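Search the archive
Keywords
Go

Re: First go at lending to small firms

2026-02-28, posted by the Pavton list moderator
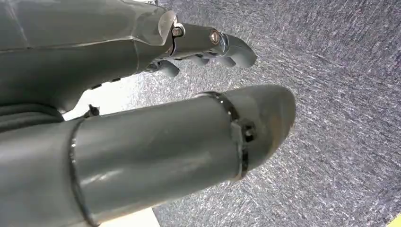 Well done on taking the plunge! I remember how long I dithered before my first invoice loan, and I'd only put in £69. To answer your main point first:

> I've put £647 into Notari, split over nine invoices. Two are
> already past their due date. Should I be worried, or is this
> just how it goes? I was thinking of selling up and moving the
> lot to Irkach.

Two late out of nine would not make me sell. Firms pay each other late all the time, and in July I had four overdue together (three were paid within 17 days, with the extra interest on top, which cheered me up no end!). Look at who owes the money, though, and not only at who is borrowing it. That page is a bit buried – it's under the loan papers tab – but it tells you far more than the star rating does.

I do like Irkach, and their monthly statements are lovely and clear, but they charge you for leaving early and Notari takes a cut when you sell. You'd be paying twice to stand still. If you want to spread things out, why not send the repayments there as they come in?

Has anyone here tried Ikeda yet? I'm itching to hear how their reserve fund works, and whether it pays out on part-paid invoices.

Filed under: Peer lending, Invoices, Beginners' questions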